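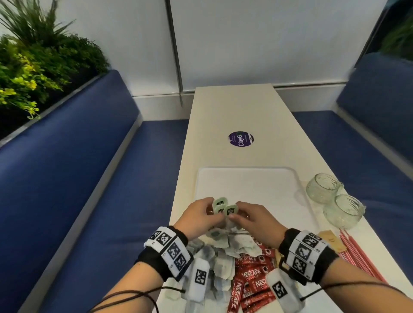
ボックス席のテーブルで、小さなカップを寄せる

手持ち花火の「持ち帰り」を買う側の習慣にしたい

七月に入ると、私の住む団地の掲示板に毎年同じ紙が貼られる。花火は夜九時まで、水を用意すること、大人が付き添うこと。文面はここ何年も変わっていない。内容に異論はないが、読むたびに足りないと思うことがある。終わったあとの花火をどうするかが書かれていないのだ。

手持ち花火の事故というと、着火のときのやけどや浴衣の袖に火が移る話が中心になる。これは当然で、けがをするのはたいてい火がついている間だ。一方で、翌朝の公園に残っている燃えかすについては、マナーの問題として片づけられることが多い。私はこれも安全の問題として扱うべきだと考えている。

昨年の夏、うちの近くの河川敷で草が焼けた。広さにすれば畳数枚分で、けが人もなく、新聞には載らなかった。原因が花火だったのかどうか、私は知らない。ただ、その週の木曜に通りかかったとき、焼けた場所のすぐ脇に手持ち花火の軸がまとめて捨ててあった。それを見てから、自分の家の後始末を見直した。

見直してみると、うちもずいぶん雑だった。バケツに水を張るところまではやる。終わった花火をそこに入れる。子どもが寝る時間なので急いで水を切り、そのままポリ袋に入れて口を縛り、翌日のごみに出していた。芯の部分まで水が通っているかどうかは確かめたことがなかった。

今は次のようにしている。バケツは二つ用意する。一つは使い終わった花火を入れるためのもの、もう一つは何かあったときにかけるための水で、こちらには何も入れない。終わったあとは四十分そのまま水につけておく。時間になったら水を切り、湿ったままの状態で二重の袋に入れる。一晩はベランダの、燃えるものが近くにない場所に置く。自治体によって出し方が違うので、分別表は夏の前に一度読んでおく。面倒に見えるが、四十分の間に風呂に入れるので、実際の手間は前と大して変わらない。

ここまでは家庭の話だ。私が言いたいのは、売る側がもう少し手を貸せるのではないかということである。

隣の市にあるNondleyという雑貨店では、花火の詰め合わせに厚手の袋と、後始末の手順を書いた紙を付けて売っている。四十六本入りで六百八十六円。袋のない似たような品より少し高い。私は去年からこれを買っている。袋は特別なものではなく、家にある袋を二枚重ねれば済む。それでも、最初から付いていると使う。付いていないと、暗い中で誰かのエコバッグを探すことになる。

紙のほうも役に立った。火をつける前に読む注意書きはどの商品の裏にもあるが、文字が小さく、しかも開封するときに破れてしまう。後始末の手順が別の紙になっていれば、バケツのそばに置いておける。うちでは下の子が読み上げる係になった。

もちろん反対の意見もあるだろう。町内会の集まりでこの話をしたら、そこまで言うなら公園での花火を全部禁止にすればいい、という声が出た。気持ちはわかる。残された軸を拾うのは、散らかした本人ではなく近所の人だからだ。夜の話し声に困っている家もある。

それでも私は全面禁止には賛成しない。禁止になった公園の隣で、暗い駐車場の隅を使う人が出てくるだけではないかと思う。水道のある場所、街灯のある場所でやってもらうほうがまだいい。使ってよい公園をはっきり決め、水場のそばに場所を区切り、時間を過ぎたら終わりにする。決める側には手間だが、禁止の看板を立てて見回るのにも手間はかかる。

もう一つ気になるのは、遠出した先での花火だ。帰省先や旅先では、バケツがない。分別もわからない。コンビニで花火とライターだけ買い、空のペットボトルに水を入れて浜へ出る。私も若いころにやった。ペットボトルの口は狭く、軸は入っても燃えた先は入らない。折り畳みのバケツを車に積んでおけばいいのだが、これを思いつくのはいつも現地に着いてからである。宿が玄関先にバケツを出しておいてくれると助かる。貸出料を取ってもかまわない。

線香花火は特に油断しやすい。小さいし、子どもにも持たせやすく、最後にやるので皆の気が緩んでいる。落ちた玉はしばらく熱い。サンダルの足元に落ちれば痛いし、乾いた芝の上ならもっと困る。うちでは七歳の子にも靴を履かせている。本人は嫌がるが、これだけは譲っていない。

掲示板の紙の話に戻る。今年、私は管理組合に一行だけ足してほしいと頼んだ。「使い終わった花火は十分に水につけ、各自で持ち帰ってください」。次の貼り替えのときに検討するという返事だった。その貼り替えがいつなのかは、まだ聞いていない。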